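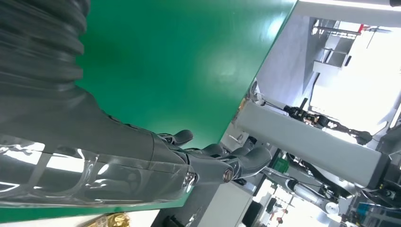
Week 3: Why We See Green So Well

Welcome back! Last week was all rods and cones, and I promised that this week the wiring would start to pay off. It does. Color is where the eye gets really fun.

Your retina has three kinds of cones, usually called short, medium and long. The names refer to wavelength. Visible light runs from a little under 400 nanometers at the violet end to the deep reds, and the medium and long cones overlap heavily in the middle of that range. Greens and yellow-greens excite both of them strongly, so in daylight they look bright to us even when the light carries no more energy than a blue or a red. 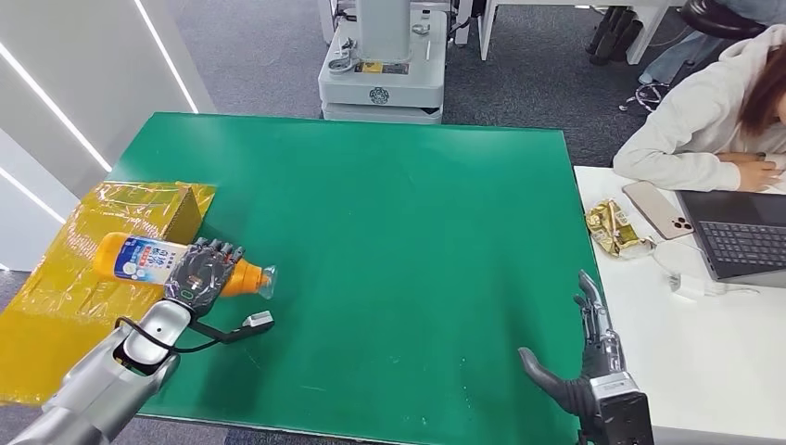 Notes by Rochelle Haddad
Perception for Beginners, Breturham Evening School

Now the part I love. The brain doesn't read the cones one at a time. It compares them. One channel sets red against green, another sets blue against yellow, and a third adds things up for brightness. This is the opponent model, and it explains why you can picture a bluish green but never a reddish green. Try it — really try, with your eyes shut!

Afterimages come from the same place. Stare at a strong green patch for half a minute, look at a white wall, and a pinkish ghost floats up. Orange leaves a blue one. Kenji Obi brought in a wonderful set of painted cards last term, and we'll use them again in the second hour. 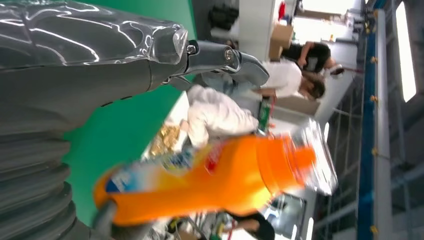
Page last changed: 2 September 2015

Simultaneous contrast: a gray square on green paper looks slightly pink, and the same gray on yellow leans toward blue. Cut both squares from one sheet so you can't fool yourself.

For next time
Read chapter 2 of the Fabbri reader, the section on color constancy. Write 200 words on a color you've seen change between noon and dusk. A front door, a sweater, a hillside, anything you like. Bring colored paper if you have some at home, and scissors.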